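Planning a small gear assembly cell, what do I budget besides the arm?

kibet_magesa
Posted May 27, 2024
Hi everybody, long time reader here, and please forgive the length. We're a little training shop attached to Gotaddale and I've been asked to put together a shopping list for one more bench before September. The job is putting spur gears onto a round carrier with a hole in the middle, over and over. We already have one arm on it, and the second bench would be close to a copy.
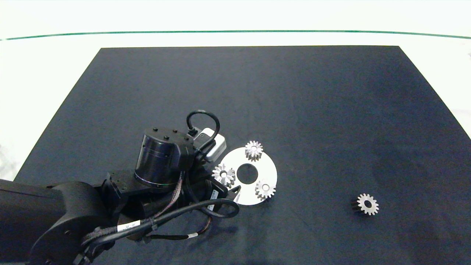 My first quote from Tirkham came in at $1082 for the gripper, wrist camera and cable set, and Fullia quoted $1020 for what looks to me like the same list minus the spare fingers. The arm itself is a separate line and already approved, thank goodness. What I'd love to hear is what you all forgot to put in your own budgets the first time, so I can go in with one request and leave my poor boss alone until the fall.

mulebarn_dan
Welcome! Cables, cables, cables. Whatever you've written down, put in spares for every one that crosses the wrist – that's where ours always went. And buy proper clips while you're at it, because a big loose loop near the work is going to catch on a part sooner or later.

chutima.k
I'd spend on the clips and skip most of the spares, Dan. We routed ours with a bit of care two years ago and have replaced one. Kibet, I'd put that money toward fingers. Do you print yours or buy them?

kibet_magesa
Print them, and I'm glad you asked, because I had filament down as "misc" and it probably deserves its own line. Each set takes our printer a good long while, and I'd like to have 3 sets on the shelf before we start.
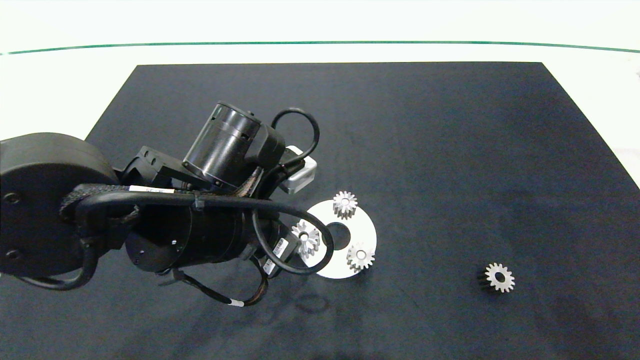
The other thing I keep going back and forth on is the mat. I like a dark one under shiny gears, but it does pick up marks, and I can't decide if a roll to cut from is sensible or just me wanting a roll.

chutima.k
Get the roll! You'll use it on every bench you ever own. I'm Chutima Klinhom by the way, I ran the Muli bench before I moved over to purchasing, so I've been on both ends of this kind of list.

oldgearhead
I'm going to disagree with both of you and say keep 15 percent back and name nothing. You don't know yet what will wear out on yours. Also, I'd take the Tirkham quote, the $62 is cheap if it gets you the spare fingers.

mulebarn_dan
Our office would laugh at an unnamed 15 percent, but I suppose every place is different. Can you show us the fingers, Kibet? Hard to say if the spares are worth it otherwise.

kibet_magesa
Sure thing, and thank you all, you've been so kind with your time.
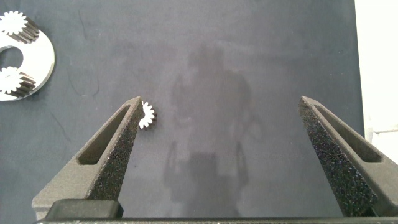 View from the wrist, both fingers open, with a small white gear by the left tip.

chutima.k
Those slots should save you a little filament, too. I'd still ask Tirkham to price the list without their fingers – if it drops below Fullia, you have your answer, and you can put the difference into the roll of mat.

kibet_magesa
Will do, I'll write to them after lunch and post what they say.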